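# Chapter 5: Soft Goods in Long Lengths

A long piece of soft material is hard to specify. Its width changes with tension, its surface hides small faults, and its edges seldom give a clean line to measure from. This chapter treats pieces that are held at one end and judged along their length: straps, bands, rolls and padded sleeves. Rigid rods and tubes were covered in Chapter 2.

Three properties are considered first:

- **Taper** – the change in width from one end to the other.
- **Fleck** – the size, color and spacing of darker or lighter specks in a pale ground.
- **Edge** – how sharply the surface stops when seen against a plain wall.

Fleck and taper should be recorded separately. A speckled surface tends to blur the outline, and readers new to the work often report a taper that is too small. 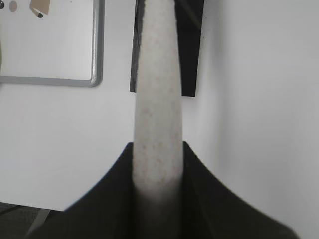
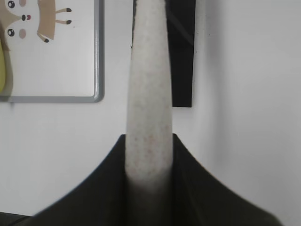
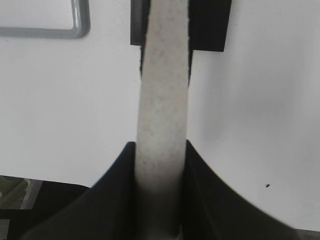 *Figure 5.1. Pale gray, flecked material held upright, with slight taper toward the top.*

Width is taken at no fewer than eight stations. The first station lies clear of the grip, where pressure no longer alters the section. Light should be even and come from the front; a shadow across the lower part of a piece will darken the ground color and hide the finer specks. The Pellard scale, used in the exercises, assigns fleck a grade from 0 to 26. Grades above 8 are rare in undyed stock.

Section 5.1 sets out the terms. Section 5.2, written with Seija Saarinen, deals with grip pressure and its effect on width. Section 5.3 gives a method for grading flecked surfaces by eye – slower than a card comparison, but usable where no matching card exists. Worked tables follow in Section 5.4.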